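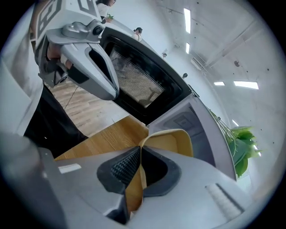

How to Set Up a Microwave on an Office Table
By Mabli Eynon

Our old microwave lived in a cupboard at the Oltcombe office, where it was technically available to anyone willing to kneel. After a long campaign by Meinir Probert (eleven emails, one diagram) we moved to the table by the railing. The job takes under an hour, most of it spent discussing the job.

You will need

A sturdy table, level or close to it
A wall outlet within reach of the microwave's own cord
A damp cloth and a dry one
A microwave-safe bowl
The manual, which will be in the last place you put it

Step 1. Clear more table than you think you need

The microwave is the small part. You also want landing space for a hot bowl, and you want it on the side where the door opens, so that you aren't carrying soup around a corner. Swing the door all the way before you commit to a spot. Emrys Dafis commits first and swings later, and has done all of his furniture this way.

Check your manual for the gap it wants behind, beside and above the oven. The numbers vary by model. Ours is fussy about the top, and yours may be fussy about something else.

Step 2. Deal with the top now

Every flat surface in an office becomes a shelf within two days. Mail, mugs, somebody's gloves in November. Decide early what the rule is.

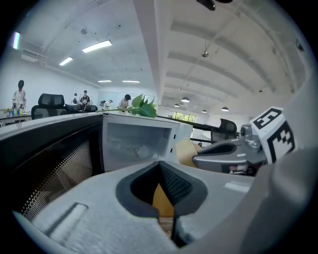 My own rule is that anything up there has to come off before the oven goes on, greenery included. Vents need air, and a fake plant doesn't improve with heating. If you want something leafy for the look of the place, give it a spot of its own farther down the table. Dwynwen Pritchard has views on where, and I have stopped asking for them.

Step 3. Look through the box before it leaves

Fold back every flap and feel along the bottom. Turntable rings and glass plates love a corner, and so does the little card with the warranty number on it. Copy down what you need from the label, then cover or peel off anything with an address.

Keep the box for as long as the store's return window lasts. Flatten it after that. A box left standing gets filled, and then you own a box of things. 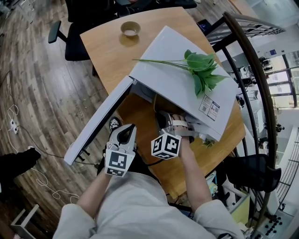

White cardboard box with its top flap partly raised. The tan bowl is at the far end of the table.

Step 4. Wipe it out

Damp cloth first, then dry. Do the walls, the ceiling and the inside of the door, and go gently around any vent cover. Take out the plate, if yours has one, and wash it in the sink. Skip the scented sprays unless you want everybody's lunch to be lemon until further notice.

Step 5. Try the bowl for size

Do this with the bowl empty and the power off. It should go in flat and, if you have a turntable, clear the walls all the way around.
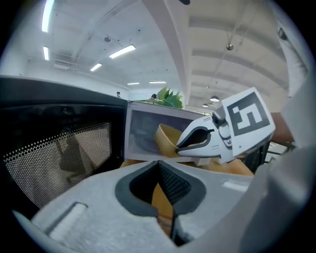 Check underneath for a microwave-safe mark, too. A bowl without one can hold pens. Once you're happy, plug the oven straight into the wall (no power strips, however handy they look), put a cup of water in the bowl and run it for a minute. Use a cloth to lift it out.

Step 6. Set the clock

Good luck. Ours said 3:17 for most of the summer.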